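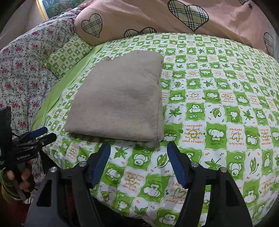
Kiani presenta Kistura, su primera línea de cuidado facial para pieles secas y sensibles

La firma de cosmética Kiani anuncia el lanzamiento de Kistura, una línea de cuidado facial formada por 7 productos y dirigida a personas con piel seca, sensible o con tendencia a la tirantez. La gama estará disponible a partir de febrero en la tienda en línea de la compañía y en los establecimientos de la cadena de perfumerías Brunix.

Con este lanzamiento, Kiani amplía un catálogo centrado hasta ahora en el cuidado corporal y entra en la categoría de tratamiento facial diario. El desarrollo de las fórmulas se ha realizado junto con el laboratorio Inwood, responsable también de la fabricación y del control de calidad de cada lote.

La línea Kistura comprende una leche limpiadora, un tónico sin alcohol, un sérum hidratante, una crema de día, una crema de noche, un contorno de ojos y una mascarilla de uso semanal. Todos los productos se presentan sin perfume añadido y comparten una base de glicerina, escualano de origen vegetal y extracto de avena. La crema de día y la crema de noche se ofrecen en dos texturas, ligera y rica, a fin de que cada persona pueda adaptar la rutina a la estación del año o al clima de su lugar de residencia.

La compañía recomienda introducir los productos de forma gradual, comenzando por la leche limpiadora y la crema de día durante la primera semana. El sérum puede incorporarse a continuación, aplicado sobre el rostro limpio y antes de la crema. La mascarilla se deja actuar durante diez minutos y se retira con agua tibia. Como en cualquier cosmético de uso facial, se aconseja realizar una prueba previa en una pequeña zona del antebrazo y consultar con un dermatólogo en caso de afecciones cutáneas diagnosticadas.

Antes de la comercialización, Kiani llevó a cabo una prueba de uso con 90 participantes, que utilizaron la rutina completa en sus domicilios y cumplimentaron un cuestionario al término de cada semana. Las observaciones recogidas motivaron dos modificaciones en la gama definitiva: la sustitución del tapón de rosca del tónico por un dosificador y una reducción de la densidad del contorno de ojos, que parte de las participantes consideraba difícil de extender bajo el maquillaje.

"Kistura responde a una petición que nuestra clientela nos trasladaba desde hacía tiempo. Hemos querido trabajar con fórmulas breves y con instrucciones claras, y hemos preferido retrasar la presentación hasta contar con una gama completa", señalan desde la dirección de Kiani.

Los envases de la línea son de vidrio, con excepción de la leche limpiadora y la mascarilla, que se distribuyen en tubo de aluminio. Las tres referencias de mayor consumo, la leche limpiadora, el tónico y la crema de día, dispondrán de formato de recarga. Las recargas podrán adquirirse por separado en la tienda en línea y, en una segunda fase, en los puntos de venta de Brunix que cuenten con espacio para ello. El estuche exterior incorpora la lista íntegra de ingredientes en un cuerpo de letra mayor que el empleado en gamas anteriores.

Para facilitar la primera compra, Kiani pondrá a la venta un estuche de iniciación con 3 productos en tamaño reducido: leche limpiadora, sérum y crema de día de textura ligera. Su precio será de 29 euros. El estuche incluye una guía impresa con el orden de aplicación y las cantidades orientativas para la rutina de mañana y de noche.

Durante el mes de lanzamiento, los establecimientos de Brunix ofrecerán sesiones de asesoramiento individual sin coste y sin obligación de compra. Las personas interesadas podrán reservar cita en el mostrador de cosmética de cada tienda o a través del formulario habilitado en la página web de la cadena. Quienes adquieran la gama en línea podrán dirigir sus consultas al servicio de atención de Kiani, disponible por correo electrónico y por teléfono en horario comercial.

Sobre Kiani

Kiani es una empresa dedicada al desarrollo y la distribución de productos de cosmética para el cuidado diario de la piel. Su catálogo incluye geles, aceites y cremas corporales, a los que se suma ahora la línea facial Kistura.

Sobre Inwood

Inwood es un laboratorio especializado en la formulación y fabricación de cosméticos para terceros, con actividad en las áreas de higiene, cuidado facial y cuidado corporal.

Contacto para medios

Departamento de Comunicación de Kiani
Muestras y material gráfico de la línea Kistura disponibles previa solicitud.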